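Lestcombe front loader, white - refurbished, in stock

Back in stock as of Monday, August 13, 2018. Last batch went fast so dont wait around.

Price 1,318 with delivery inside the Odard area. Further out, call first. Stairs extra.

What you get: front loader, stainless drum, dimpled and perforated, thick gray door gasket. Door swings to the left, clear bulging window, chunky metal hinge. Drain hose and feet in the box. Stacking kit sold seperately.

Warning label and stickers on the front are in Chinese. English manual comes with it, 32 pages, most of it you wont need. Peel the stickers or leave them - up to you.

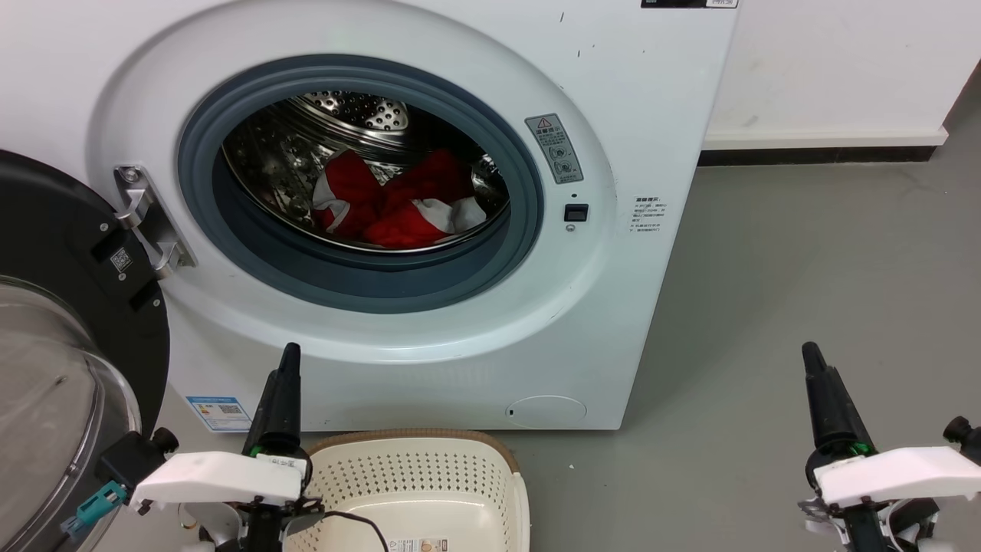 Red with white trim, the classic color-run load. Wash cold.
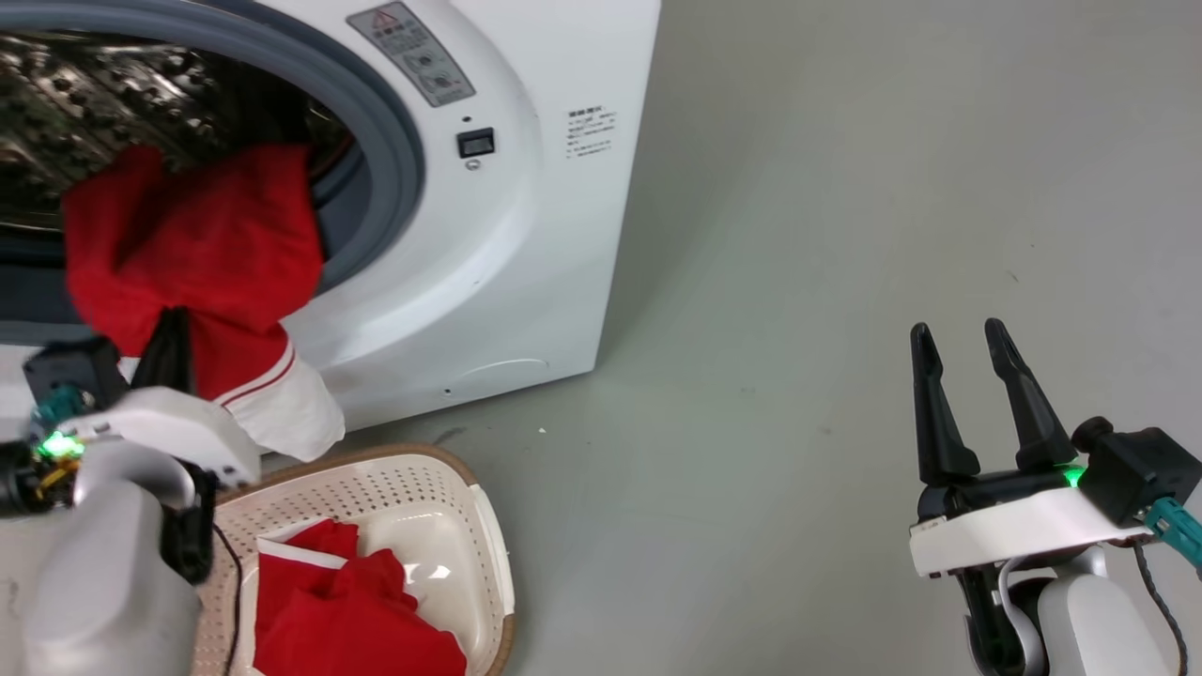 Nandini Kotian: Had mine since last August, upstairs, and the team kit goes in twice a week. Run the reds on cold with one of those color sheets and the white bands stay white. Did them at 60 once, everything pink. Also wipe the fold in the gasket after, mine got smelly when I didn't. Wish the short cycle was shorter.

Good tip on the gasket. Leave the door open a bit too. Replacement gaskets are a Kulkarni part, we keep a few, ask at the counter.

Setup - level floor, concrete is best. Take the 4 transit bolts out BEFORE the first run, keep them for moving. First run empty, no clothes, a little detergent.

Basket not included. Plastic ones with holes are over on the Gruda page, along with drying racks and hose extensions.

Old machine taken away same trip if its unplugged and drained. Tell us when you order, not when the van is outside. Returns by phone only, keep the reciept.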